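How to Make No-Knead Focaccia for a Crowd
Posted 2026-04-12 by Siebe Cuypers

If you have never baked bread before, start with focaccia. I mean it! It forgives almost everything. You can forget it in the fridge for an extra night, you can stretch it badly, you can put it in the wrong pan, and you will still pull out something golden and salty that people tear apart before it gets to the table.

I learned this version from Sunil Mondal when we were both working weekends at Pondgate, and I have made it so many times since that the recipe card is mostly olive oil now. He used to bake it in big sheet pans. I have brought it down to one home-size pan, which feeds 6 hungry people or 8 polite ones.

What you need

463 grams bread flour (I know, it's a silly number, but it's what fits my pan. Round it if you like.)
76% of that weight in water, so 352 grams, lukewarm
9 grams fine salt
4 grams instant yeast
A good pour of olive oil, plus more for the pan, your hands and the top
Flaky salt and rosemary
A 9 by 13 inch metal pan

Please weigh the flour if you can. A cup of flour can be very different depending on how you scoop it, and this dough is wet enough that you will notice. A cheap digital scale is fine.

Step 1: Mix

Put the flour, fine salt and yeast in your biggest bowl and stir them together with your fingers. Pour in the water all at once. Stir with the handle of a wooden spoon (the handle, trust me, the dough doesn't climb up it nearly as much) until you can't see dry flour anywhere. Scrape down the sides and check the bottom, where there is always a pocket hiding.

It will look like a lumpy mess. Perfect. Cover it with a plate or a damp towel and walk away for half an hour.

Step 2: Fold

Wet your hand. Reach under one side of the dough, pull it up as far as it will go without tearing, and fold it over the middle. Turn the bowl a quarter and do it again, until you have gone all the way around. Cover, wait another half hour, and do a second round.

This is my favorite part. The first time, the dough is slack and sticky and you will wonder what you have gotten yourself into. By the second round it holds together and feels almost silky — and all you did was wait! If you want a third round, go ahead, but I rarely bother.

Step 3: The long, cold rest

Drizzle a spoonful of oil over the dough and turn it so the whole surface is coated. I do this in the same bowl I mixed in, but if yours is caked with dried flour, move the dough to a clean one. You want plenty of height, because it will at least double. Glass, ceramic or plastic all work.

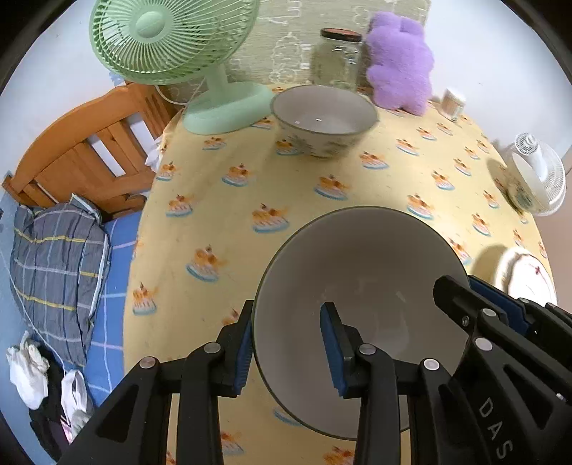

Step 4: Into the pan

Well, into the fridge first, covered tightly, overnight. Twelve hours is good and twenty-four is better. I have gone as far as three days, and the flavor was wonderful, a little tangy, though the dough was looser and didn't puff quite as high.

When you're ready, pour two tablespoons of oil into the pan and tip it around to get into the corners. Slide the dough out in one piece. Flip it once so both sides are shiny, then nudge it toward the edges. It won't reach yet. Leave it alone.

Step 5: Second rise

Give it 90 minutes at room temperature, longer in a cold kitchen. In January mine needs closer to three hours. You are looking for a dough that has spread out by itself, wobbles when you shake the pan and has a few bubbles showing on top. Turn the oven to 450°F for the last half hour so it's properly hot.

Step 6: Dimple!

Oil your hands generously. Drizzle more oil over the dough and press your fingertips straight down until you touch the metal, all over, like you're playing a very soft piano. Don't drag. Big bubbles will pop up between your fingers — leave those, they turn into the crackly bits everyone fights over.

Scatter on the rosemary and flaky salt. Halved cherry tomatoes are great too, pushed in cut side up, and so are thin slices of red onion tossed in a little oil first.

Step 7: Bake

Middle rack, 22 to 27 minutes, until the top is deep gold and the edges have pulled away from the pan. Lift a corner with a spatula and peek underneath. If the bottom is pale, move the pan to the lowest rack for another three or four minutes.

Get it out of the pan and onto a rack within a few minutes, or the bottom will steam and go soft. Then wait ten minutes before cutting. I never manage it either.

Leftovers and fixes

My dough didn't rise in the fridge: It may only need warmth. Give the second rise an extra hour before you give up on it.

It stuck to the pan: More oil next time, or a sheet of parchment under it.

It's a day old: Split it, toast it cut side down in a dry skillet, and put an egg in it.

It's three days old: Cube it, bake the cubes until crisp, and toss them into tomato salad with all the juices.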